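The red shelf

In Neseslow the tomato season is short, and people treat it with respect. By November the last green fruits lie on windowsills in newspaper, and the kitchens smell of vinegar and cloves. Families here cook their own ketchup, and most of them will not give you the recipe.

I came to the town for the jam and stayed for the sauce. On Tuvska street there is a small shop which sold 2,119 jars last year, 284 of them in the final week before it closed for winter. The sauce is darker than the one from a supermarket – almost brown – and it runs slowly.

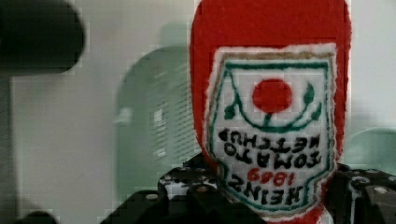
Lü wrote to us after our first piece on the town that too much sugar has spoiled the taste of a whole generation, and that children should meet a sour ketchup before a sweet one. I am not sure I agree. My own children put the Neseslow sauce on their potatoes once and asked for the other bottle.

The shop cooks each batch for hours with the lid off. One jar costs the same as three ordinary ones, and it keeps for 27 days after opening if you have a cold cellar.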